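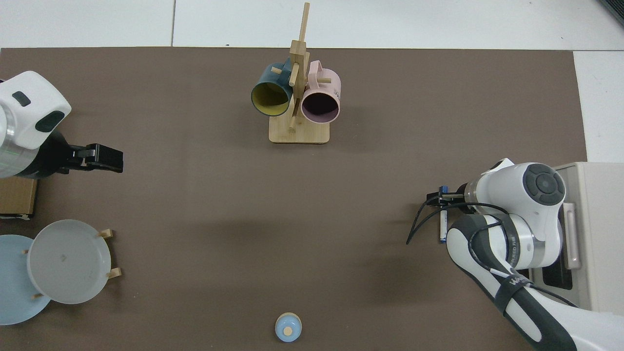
Rochelle had until 11. The van was coming at 11 and Atieno was already texting from the Rullholm exit, roads bad, might be early. Early! She hadn't even stripped the bed.

Kitchen first. Kitchen was the worst of it – five years of two people buying things seperately and then pretending they were shared. Her plates, his plates. The white one was hers. The blue one, Arnel's, from his mother, and he'd said take it, and she'd said no, and he'd said take it Rochelle, it's a plate.

So. Mugs.

The teal was hers. Yellow inside, like an egg. The pink he bought at the Plavthorpe market the winter the heat went out, and they drank soup from it, passing it back and forth under the blankets, December, the windows white.

Newspaper. Where was the newspaper. She'd had it a minute ago.
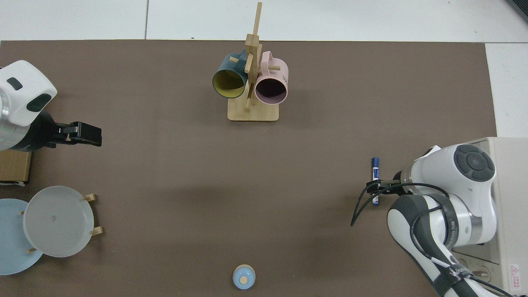 She could leave the pink one. Just leave it on its peg. He'd come back from his sister's and there it would be, and he'd have to decide what it meant, which was mean. Or kind. She couldn't tell anymore, she'd slept maybe three hours.

Phone again. Atieno. "5 min. is the elevator workng"

No, the elevator wasn't working. It had never worked.

She lifted the teal mug off, wrapped it in a dish towel, put it in her coat pocket of all places. Stood there. Then took the pink one too, quick, before she could think – and the little tree looked so bare that she put it back.

Downstairs somebody leaned on the buzzer for 518.

"Coming," she said, to the kitchen.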